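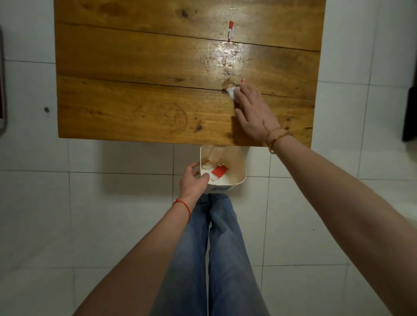
Küchentisch, kurz nach dem Kaffee

Mar 18, 2021

Eigentlich wollte ich heute über die Tomaten auf der Fensterbank schreiben, die nun endlich ihr zweites Blattpaar haben (ich war so stolz, ich habe sie meiner Mutter am Telefon beschrieben, Blatt für Blatt). Aber dann habe ich den Tisch abgewischt und bin beim Tisch hängen geblieben, und jetzt müsst ihr eben etwas über Tische lesen. Die Tomaten laufen ja nicht weg.

Der Tisch kam im Mai zu uns, letztes Jahr, als alle Leute anfingen, ihre Wohnungen umzuräumen. Ich hatte ihn bei Tekin gesehen, dem Gebrauchtmöbelladen hinter dem Bahnhof, und bin zweimal daran vorbeigegangen, bevor ich mich getraut habe zu fragen, was er kosten soll. 294 Euro. Das war mehr, als ich ausgeben wollte, und ich habe eine Nacht darüber geschlafen, schlecht übrigens, und am nächsten Morgen stand ich noch vor der Öffnung da und hatte Angst, dass ihn mir jemand wegschnappt. Vier Bretter, honigfarben, und unten im letzten Brett dieses große ovale Astloch mit den vielen Ringen, in das ich mich sofort verguckt habe. Mein Sohn sagt, es sieht aus wie ein Auge. Ich finde, es sieht aus wie ein Teich, in den jemand einen Stein geworfen hat. Darüber können wir beim Abendessen wirklich lange reden.

Was man im Laden allerdings nicht bedenkt, sind die Ritzen. Zwischen dem ersten und dem zweiten Brett läuft eine schmale Fuge und zwischen dem dritten und dem vierten noch eine, und in diesen beiden Fugen wohnt alles, was bei uns gegessen wird. Brotkrümel, Mohn, Zucker, einmal eine ganze Linse. Mit dem Lappen schiebt man es nur tiefer hinein. Ich habe es mit einem Zahnstocher versucht und mit einer alten Zahnbürste, und eine Zeit lang habe ich nach jedem Essen den Staubsauger geholt, bis es mir zu dumm wurde — und dem Nachbarn unter uns vermutlich auch.

Meine Tante, Zübeyde Aksoy, hat vierzig Jahre lang an einem Holztisch gekocht, geknetet und Hausaufgaben abgefragt, und sie nimmt ein Taschentuch. Ein ganz gewöhnliches Papiertaschentuch, zusammengeknüllt, ein bisschen angefeuchtet, und damit wird an der Ritze entlang gedrückt, nicht gewischt. »Du musst tupfen wie bei einem Kind mit Schnupfen«, hat sie gesagt, und so mache ich es jetzt auch. Für klebrige Stellen braucht man etwas Geduld. Man lässt das feuchte Tuch kurz darauf liegen, trinkt den Rest Kaffee aus und kommt dann wieder. Kratzen sollte man lieber lassen, das habe ich in der ersten Woche getan und sehe die Stelle bis heute, auch wenn mir alle versichern, dass da nichts ist.

Das Zweite, was ich von ihr übernommen habe, ist das Schälchen. Früher bin ich mit jedem Papierchen einzeln zum Mülleimer gelaufen, quer über die Fliesen, und habe die Hälfte unterwegs verloren. Jetzt halte ich ein kleines weißes Gefäß unter die Tischkante und da kommt alles hinein, die rot-weiß gestreiften Papierchen, die Folienreste, die Krümel, das benutzte Taschentuch zum Schluss obendrauf. Schön ist es von innen nicht mehr, das gebe ich gern zu, aber es muss ja auch nicht mit aufs Kaffeegeschirr.

Weil mich das im letzten Beitrag gleich mehrere von euch gefragt haben: Nein, ich nehme kein besonderes Mittel. Im Herbst habe ich mir eine Holzseife kaufen lassen, die roch wie ein Hotelflur, und die steht seitdem unter der Spüle. Lauwarmes Wasser, und zwar wenig davon, hinterher trocken nachreiben, fertig. Alle paar Monate bekommt der Tisch Öl. Das mache ich abends, wenn das Kind schläft, mit einem alten Unterhemd, und am nächsten Morgen frühstücken wir auf dem Sofa und tun so, als wären wir im Urlaub.

Am Wochenende kommt meine Schwester mit den Mädchen, dann wird gebastelt, mit Kleber und vermutlich auch mit Glitzer. Ich lege die Wachstuchdecke bereit. Und zu den Tomaten schreibe ich nächste Woche, versprochen, bis dahin muss ich nämlich noch größere Töpfe auftreiben.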